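Three weeks of spelling

2026-06-08

My job, for the time being, is to spell one word over and over. I have a master's degree. My mother asked on the phone what I was working on and I told her, and there was a pause, and then she asked whether I was eating enough.

The longer version is that we are collecting demonstrations for a two-armed robot. You drive the arms by hand, the robot records what its joints and cameras were doing, and you end up with an episode. Stack up enough episodes and you train a policy on them, and then you find out what you taught it, which is rarely what you had in mind.

The task on my sheet is called Kosholm, after the naming scheme Parviz Dehghan came up with in March, when he decided that tasks called things like "cubes_new_final2" were beneath us. Kosholm is lettered cubes on a rack. The cubes go in a row, the row has to read "robot," and the grippers have to let go without taking a letter with them. (Yes, the robot spells "robot." I didn't choose the word. I would have picked something with fewer o's in it, for reasons I'll get to.)

The target is 3,760 episodes across all the operators. My own share so far is 491, and I can tell you things about the letter b that I never wanted to know.

The first surprise was how much the boring part matters. I assumed the skill would be in the placing. The placing is fine. What ruins an episode is the half second afterward, when you're pleased with yourself and pull the gripper back a little too soon, and a fingertip drags the last cube a hair off the line. If you keep those in, the model learns the drag. It learns it beautifully. Our first trained version set down each cube with great care and then gave it a small parting nudge, like somebody straightening a picture that was already straight. That was me. I'd know that nudge anywhere.

So now the rule is open wide, wait, then leave. Open wide means all the way, even when there's no need. Parviz wants the release to look the same every time so that the policy doesn't have to guess how open is open enough.
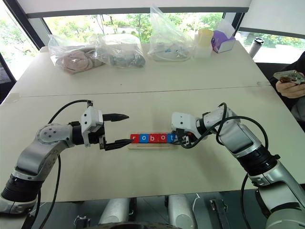

The second surprise was the o's. There are two of them, and the red one and the blue one are equally good o's as far as the word goes. I spent my first day grabbing whichever was closer. Then somebody looked at the data and asked why the policy reached toward one o, stopped, reached toward the other, and hung there between them until the clock ran out. I had taught a machine to dither. We argued about it over lunch and settled on a rule: blue o goes second, red o goes fourth, no exceptions. I threw out 67 episodes that afternoon, all of them spelled correctly, and I'm still a bit sore about it.

Then there's variety, which is the part of the job that makes you feel foolish. If every cube starts in the same place, the model memorizes the place and ignores the cube. So between episodes you mess things up on purpose. It turns out that a person trying to be random is a terrible source of randomness. I thought I was scattering the cubes. When we plotted my starting positions, they made a tidy little crescent in front of my right hand. Now Parsa, our scheduling script, draws me a layout before each run and I copy it like a kid doing a worksheet. It also shifts the rack on some of them, and those are the ones where I swear.

We label failures too, by the way. I used to delete them out of pride. But a cube that slips and gets picked up again is useful, as long as the recovery is clean and you don't flail. There's a tag for that. There is also a tag for flailing, and my name comes up under it more than I'd like.

A good hour gets me 30 episodes. That sounds slow until you try it, and after lunch it's slower. Your hands get tired before you notice, and the data notices first: the paths start to wobble, the approach gets lazy, and the reviewer sends back a polite comment that says "break?" with a question mark.

Carkus is next on the list. Same arms, but the task is folding a cloth napkin, and there's no right answer to what a napkin is doing at any given moment. The people who've tried it come back looking thoughtful. I've asked to stay on cubes through the end of the batch, and Parviz said he'd think about it in the voice that means no.

If anyone reading this has a good way of keeping two operators' styles from fighting in one data set, please leave a comment. The other person on my task approaches every cube from above. I come in from the side. We've each been told, separately, that we should probably do it like the other one.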